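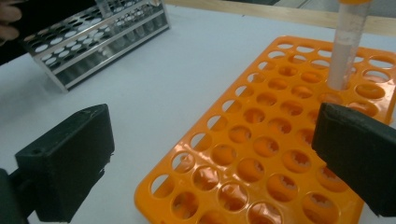
## Teaching Laboratory Supplies: New Rack and Tube Procedures

The Bolora Science Center has completed the first stage of its review of bench supplies in the teaching laboratories. Beginning with the coming term, all benches in the Plakstead Building will be equipped from a common stock of tube racks and capped plastic centrifuge tubes, issued and returned through the supply room on the ground floor. Instructors and laboratory staff are asked to read the following information before placing requests.

### Racks

Orange plastic racks will be the standard issue for general bench work. A total of 127 racks have been entered in the inventory, and each will carry a bench number on one short end. Racks should stay with the bench to which they are assigned. If a section requires additional racks for a single session, these may be signed out from the supply room and must be returned before it closes for the day.

The older wire racks will remain available for glass tubes until the end of December. Departments that wish to keep a small number for storage purposes should submit a written request to the Office of Laboratory Services.

Racks are to be placed flat on the bench, away from the edge. They should be emptied before they are moved between rooms. A rack that has cracked or no longer sits level should be set aside in the bin marked for repair or disposal and reported on the usual form.

### Tubes

Graduated centrifuge tubes with screw caps will be supplied in sealed bags. The initial allotment is 300 tubes per course section. Requests beyond this allotment will be considered, but they should reach the supply room at least 5 working days before the session in question.

The printed graduations are suitable for approximate volumes only. Where an exercise calls for a measured volume, students should use a pipette or graduated cylinder, and written instructions for the exercise should say so plainly. Several course manuals still direct students to read volumes from the side of the tube, and instructors are asked to correct these pages at the next printing.

All tubes left in a rack at the end of a session must be capped and labeled with the section number, the contents, and the initials of the person responsible. Unlabeled tubes will be discarded by laboratory staff. Samples may be held for no more than two weeks unless the course coordinator has made other arrangements.

### Cleaning

Racks should be rinsed with warm water and mild detergent, then placed upside down on the drying shelf. Stiff brushes should be kept off the upper surface. The lower tiers should be checked for residue, particularly after work with dyes or agar. Racks used with biological material must first be disinfected according to the procedure posted in each room.

### Requests and Inquiries

The revised request form, effective April 19, 2005, replaces all earlier versions and is available at the supply room counter. Standing orders placed on the previous form will be honored through the end of the current term. Inquiries concerning allotments, storage space, or replacement racks should be directed in writing to the Office of Laboratory Services, Plakstead Building.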